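# The Long Way to Plornusik

The bus from Burville takes you as far as the lake and then gives up, and from there you walk the last bit with your bag on your shoulder, past the boat sheds and a very opinionated goose. I had booked two nights at the Plornusik guesthouse in August and ended up staying seven, so you may guess already how I feel about the place.

Marietjie Mtshali took it over from an uncle who ran it mostly for fishermen. She has 51 beds now, spread over the main house and the cabins, and she will tell you about every one of them if you let her (I let her). Dinner is at long tables under the trees when the weather behaves, and people who arrived as strangers tend to be swapping addresses by the time the plum cake comes out.
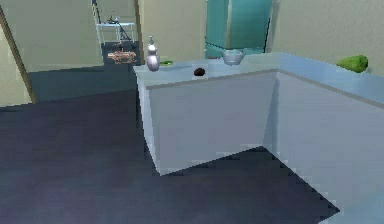 Guests who like to do for themselves should ask about the family cabins, up on the slope toward Ikis. My sister, who travels with three boys and a great deal of pasta, won't book anything without a kitchen, and what she wants from one is room to spread out. A counter that turns the corner, with a long pale blue stretch left bare and a white bottle standing down at the other end, would have her unpacking groceries before she had even looked at the beds! I am lazier and went down to the tables every night, and I regret nothing except possibly the second helpings.

Mornings belong to Igor Marciniak, who takes guests out on the water in an old green rowboat. He charges nothing and talks the whole way – about pike, about his knees, about the winter the ice reached the Oltmanns landing and people skated over for coffee. Bring a sweater, even in summer. He likes to start early, and he'll knock on your door if you're late.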